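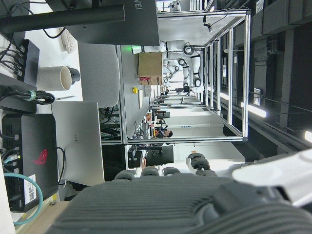

Melur Lumenta wrote:
I'd give it three months before you decide. The first few weeks in a shared building are always bad because you spend them finding out where things are. I moved from my spare room to a rented desk in Illstead and nearly packed it in by the second week. Still there now.

brackenhill
27 November 2025
Thanks Melur. To answer the questions from the last page: it's a 40 minute bus ride each way, the desk is mine all week, and tea is included. I'm paying by the month so I can leave when I like. My problem isn't the noise so much as feeling I have to look busy. At home if I got stuck on something I'd go and hang the washing out. In the office I sit and stare at it.

PottingShedPaul
40 minutes each way on a bus to do work you can do at home? Sorry but I don't see it. That's more than an hour a day you'll never get back, plus the fare, plus lunch. I worked out what I spent when I had a desk in Brultton and it would have paid for a decent chair and a new window in the back bedroom.

brackenhill
The back bedroom is the problem, Paul. My son is in it.

PottingShedPaul
Fair enough.

second_kettle
I went the other way from most people here. Worked at home for years, hated it by the end, and took a place in the old Hattar building last August. What I noticed most was that I stopped eating biscuits at eleven. Also my back got better, which I put down to the table being the right height. At home I was on a dining table that was far too tall for typing and I never got round to doing anything about it.

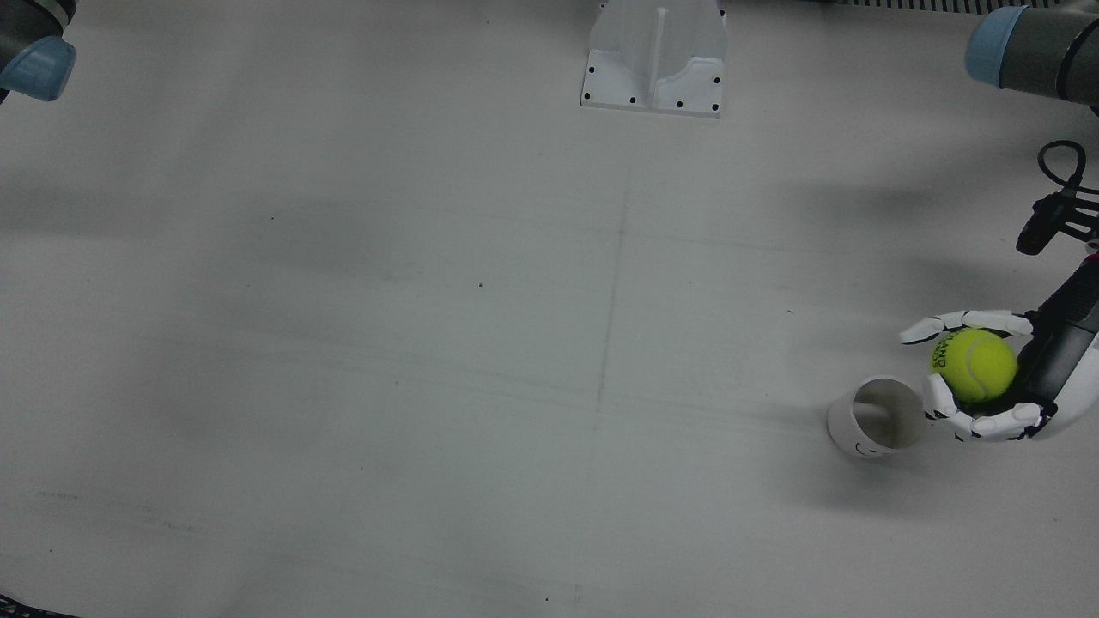

Anyway, measure your elbow height sitting down and then measure the desk. If they don't match, ask for another one. The people who run these places usually have a stack of spares in a store room, but they won't offer. I had to ask twice. And do take your own cushion, the chairs are made for somebody six foot two.

On looking busy, I had the same thing. I started going for a walk at about the time I'd have hung the washing out. No one has said a word. They're all too worried about looking busy themselves.

orla_m
I don't agree about asking for spares. I did that at Pluvedel and got moved to a desk by the toilets. Keep your head down until you know who decides these things.

second_kettle
Well, that's Pluvedel. They charged my friend for a replacement key when the lock was broken.

orla_m
They charged me for one too!

brackenhill
Is it normal for people to just start talking to you while you're working? There's a chap two desks down who tells me about his allotment every morning. He's nice enough and I don't want to be rude. Yesterday I lost the best part of an hour to leeks.

PottingShedPaul
Leeks are a serious matter.

Wear headphones. You don't have to have anything playing.

gritstone
Headphones don't work on allotment people. Catch him in the kitchen first thing, have your ten minutes of chat there, then say you've got a call to get ready for. I've done that with a man who keeps bees and it's been fine, we get on well. If you hide from them it gets worse because they think you're lonely.

While I'm here, does anyone else's place have a rule about washing up? Ours had 15 mugs in the sink at one point and then a notice went up, and now everybody carries their own mug back to their desk and leaves it there instead. I'm not sure it's an improvement. 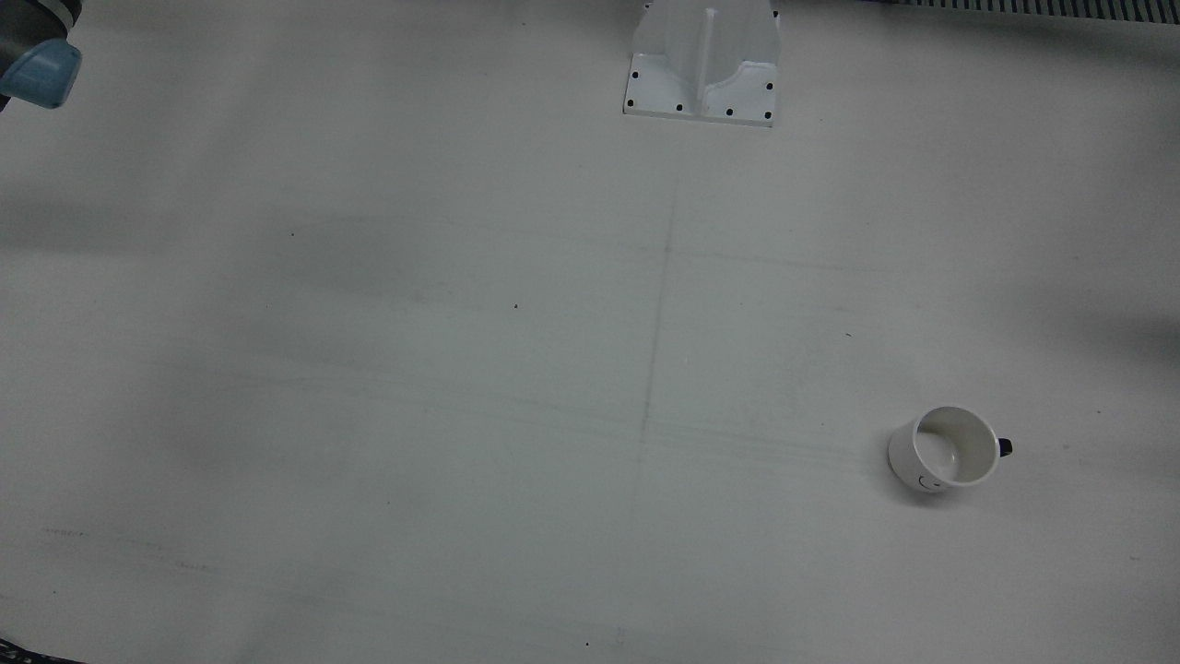
orla_m replied to gritstone:
Notices never do any good. We had one that ran to 17 lines with half of it underlined and the sink was exactly the same the week after. What sorted it was taking all the shared ones away. If you've only got one and it's dirty, you wash it.

PottingShedPaul
Or you stay at home, where it's your own dirty mug.

Melur Lumenta
Paul, we know.

brackenhill, have you asked whether you can go down to three days? Most places will do it if you're polite and it isn't their busy time. I do three in and two at the kitchen table, and I save the dull jobs for home. It knocked nearly 100 pounds a month off, what with the fares.

brackenhill
I hadn't thought of asking. They only advertise the full week. My son's at college three days anyway, so I could have the back bedroom then and go in for the other two. I'll email them tonight.

second_kettle
Ask in person. They're slow with emails, all of them.

gritstone
Agree with that. And take the leeks if he offers you any.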